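件名: Re: [flildale-kobo] Wultar アーム手首部の配線およびねじ緩みに関する件
差出人: Flildale 共同工房 運営事務局 機械班
宛先: flildale-kobo メーリングリスト

会員各位

平素より Flildale 共同工房の活動にご理解とご協力を賜り、厚く御礼申し上げます。機械班より、Wultar アームの手首部およびグリッパの組立てに関し、Min-kyu Jin 氏からの照会に回答いたします。同様のご質問を工房内で口頭でも複数いただいておりますため、全会員宛ての返信といたします。関係する引用を先に掲げ、その後に項目ごとの回答を記します。

Min-kyu Jin 様のご投稿:
> 機械班の皆様
>
> お世話になっております。Wultar の二台目を担当している Min-kyu Jin です。
> 先日、手首から先の組付けを終え、開閉の連続運転を始めました。
> 30分ほど動かしたところで、右側のリンクにがたつきが出ました。
> 停止して確認したところ、関節部のねじが一本、指で回る状態でした。
> 締め直して再開しましたが、しばらくすると同じ場所が緩みます。
> 組立要領の旧版には「ねじ止め剤を使用」とだけあり、どの箇所に
> 使うのか、可動部にも塗ってよいのかが読み取れませんでした。
>
> もう一点、配線についてご相談です。
> 手首に向かう細線を、現在は作業板の上を渡して仮に引いています。
> 全周近くまで手首を回すと線が張り、戻すとたるみます。
> 線を長くすればよいのか、固定点を移すべきか、判断がつきません。
> Phan コネクタの側で線が引かれている感触もあり、気になっています。
>
> また、Trirkedel の制御基板は、通電したままグリッパを外しても
> 差し支えないものでしょうか。調整のたびに電源を落とすと、
> 原点合わせからやり直しになるため、可能であれば避けたいです。
>
> お手数ですが、ご教示いただけますと幸いです。
> Min-kyu Jin

一、ねじの緩みについて

ご報告の症状は、一台目の試運転でも確認しております。当時の記録では、緩みは可動関節に集中しており、固定プレート側では発生しておりません。開閉の向きが切り替わるたびに軸方向の力が反転し、ねじが少しずつ戻されるものと当班では考えております。ただし、原因の特定を目的とした試験は実施しておらず、締結方法の変更によって再発が止まったことをもって対策としている段階です。

旧版の組立要領は、ご指摘のとおり記載が不十分でした。改訂版では、締結箇所を「固定部」と「可動部」に区分し、それぞれの処置を定めます。固定部とは、指側のブラケット、取付けプレートおよび手首との接合面をいい、可動部とはリンクの関節をいいます。固定部には中強度のねじ止め剤を使用してください。可動部にはねじ止め剤を使用せず、緩み止めナットに置き換えてください。可動部にねじ止め剤を塗布しますと、余剰分が軸受面へ回り込み、開閉が重くなるおそれがあります。一台目では実際に片側の指が途中で止まり、分解清掃に半日を要しました。

緩み止めナットは、工房の部品棚、引出し番号644に収めております。使用された際は、引出し内の用紙に使用数と機体番号をご記入ください。同じ引出しに外観の似た通常のナットが混入していた例がありますので、内側に樹脂の輪が入っていることを確かめてからお使いください。一度外した緩み止めナットは再使用せず、所定の回収容器に入れてください。

締付けの順序にも定めを設けます。まず全箇所を仮締めし、指を手で全開および全閉として引っかかりのないことを確かめ、その後に固定部、可動部の順で本締めを行います。可動部のナットは、いったん着座するまで締め、リンクが自重で静かに動く程度まで戻してください。戻し量は個体差があるため、角度では指定いたしません。本締めを終えたねじには、頭から母材にかけて油性ペンで合い印を引いてください。次回の点検で、工具を当てずに回転の有無を判断できます。
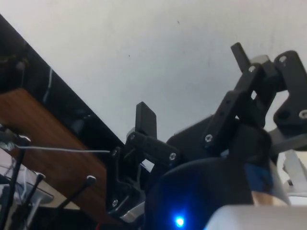
手首部の改訂作業にあたっては、締結と配線を同日に行うことを原則といたします。締結のみを先に済ませて線を仮のまま残しますと、点検時に線をよけるために再びブラケットを外すことになり、合い印の意味が失われるためです。作業は電源を切った状態で開始し、終了後に通電して表示を確認してください。合い印を引く対象は、黒いブラケットとリンクに見える銀色のねじ頭です。下地が黒い部品では黒のペンでは判読できませんので、白または黄色のペンをご用意ください。グリッパ下側の暗色の丸みのある筐体では、下端近くの青いLEDが点灯していれば通電中ですので、その間は工具を入れないでください。左端の棒の上端から木の板の上をほぼ水平に渡ってグリッパに至る白い細線は、次項に述べる固定の対象となります。棒の根元に絡んでいる白いケーブル類についても、束をいったんほどき、一本ずつ行き先を確かめたうえで整線してください。

二、手首への細線の取回しについて

ご照会の細線については、長さを増すことでは解決いたしません。長くした分は戻り側のたるみとなり、指のリンクに噛み込む危険が高まります。固定点を手首の回転中心に近づけ、そこから先にのみ必要な余長を持たせる方法をお採りください。

標準の線長は、固定点からグリッパ側の端子まで415ミリとします。この値は一台目で手首を両端まで回し、指を全開にした姿勢で測った長さに、余長を加えて定めたものです。二台目は前腕部の部材が異なりますので、同じ値をそのまま切断寸法とせず、必ず現物で仮合わせをしてください。仮合わせの際は紐を用いて差し支えありません。線を切ってから不足が判明した場合でも、途中での継ぎ足しはお控えください。

固定は次の手順によります。

(1) 手首を可動範囲の中央に置き、電源を切る。
(2) 固定点に結束具を取り付ける。この段階では締め切らない。
(3) 線を通し、手首を手で両端まで回して、張りもたるみも生じない位置を探す。
(4) 位置が決まったら結束具を締め、余りを切り落とす。切り口は指で触れて鋭利でないことを確かめる。
(5) 端子側に曲げ半径10ミリ以上の緩い輪を一つ設け、引張りがコネクタに直接かからないようにする。
(6) 手首を再び両端まで回し、指を全開および全閉として、線がリンクに触れないことを確認する。

Phan コネクタで線が引かれる感触があるとのことですが、上記(5)の輪が設けられていない場合に起こり得るものです。すでに引張りを受けた端子は、外観に異常がなくとも圧着部が傷んでいる可能性があります。恐れ入りますが、二台目の当該端子は圧着をやり直し、軽く引いて抜けないことをご確認ください。圧着工具は事務局にて貸出しを行っております。形状の近い別規格の工具が工房に一本ありますが、そちらはお使いにならないようお願いいたします。

なお、粘着テープは仮止めとしての使用に限り認めております。連続運転に移る前に、テープによる線の固定がすべて結束具に置き換わっていることを、担当者以外の会員一名が確認してください。養生や識別のために貼られたテープはこの限りではありません。

三、通電中の着脱について

Trirkedel 制御基板に通電したままグリッパを着脱することは、お控えください。当工房の構成では、コネクタの接点が同時に離れる保証がなく、信号線だけが残った状態で駆動側が動作するおそれがあります。一台目では着脱の瞬間に指が不意に閉じた事例が一件あり、けがには至りませんでしたが、以後は禁止事項として扱っております。

原点合わせの手間については、機械班としても改善の必要を認識しております。当面の措置として、電源を落とす前に手首と指を所定の待機姿勢へ移し、その姿勢を起動時の原点として読み込む設定を配布いたします。設定ファイルは工房の共有領域、Wultar フォルダに置きます。適用に際しては、必ず待機姿勢を目視で確かめたうえで電源を投入してください。姿勢がずれたまま起動した場合、基板はそのずれた位置を原点と認識し、可動端を越えて動こうとします。異状に気付かれたときは、非常停止を優先し、データの保存は後回しとしてください。

四、点検の間隔と記録

改訂後の機体については、最初の連続運転を約30分とし、いったん停止して合い印を点検することといたします。ずれがなければ運転を再開して構いません。ずれが見られた場合は、締め直しのみで再開することを避け、当該箇所を分解し、ナットまたはねじ止め剤の処置が定めのとおりであるかを確かめてください。同一箇所で再度緩みが生じたときは、運転を中止し、本メーリングリストへご報告願います。

記録は従来どおり機体ごとの帳票に手書きで残してください。記入事項は、運転の開始時刻および終了時刻、点検した箇所、合い印の状態、処置の内容、担当者氏名といたします。異常がなかった場合にも空欄とせず、「異常なし」とご記入ください。空欄の場合、点検が省かれたものか、異常がなかったものかを後から区別できません。

五、改訂版の配布時期

組立要領の改訂版は、12月中に共有領域へ掲載する予定です。掲載までの間は、本状の記載を暫定の要領として取り扱ってください。旧版の印刷物が工房の作業台および書棚に残っておりますので、お手元にある場合は表紙に「旧版」と明記のうえ、事務局の返却箱へお戻しください。部品配置図については今回の改訂の対象外であり、現行のものを引き続きご使用いただけます。

六、Min-kyu Jin 様へのお願い

二台目の関節部について、緩んだねじの位置を旧版の部品配置図に書き込み、ご返信いただけますでしょうか。一台目の記録と照合し、同じ関節で発生しているかを確認いたします。また、取り外したねじは廃棄せず、袋に入れて機体番号を記し、事務局までお預けください。ねじ山の状態を見たうえで、ねじの長さを見直すべきか検討いたします。前腕部の部材を変更された経緯についても、差し支えのない範囲でお知らせいただければ、線長の記載に反映いたします。

本件に関するご質問は、件名を変えずに本メーリングリストへご投稿ください。個別の工具貸出しおよび部品の補充依頼につきましては、事務局窓口にて承ります。

以上、よろしくお取り計らいのほどお願い申し上げます。

Flildale 共同工房
運営事務局 機械班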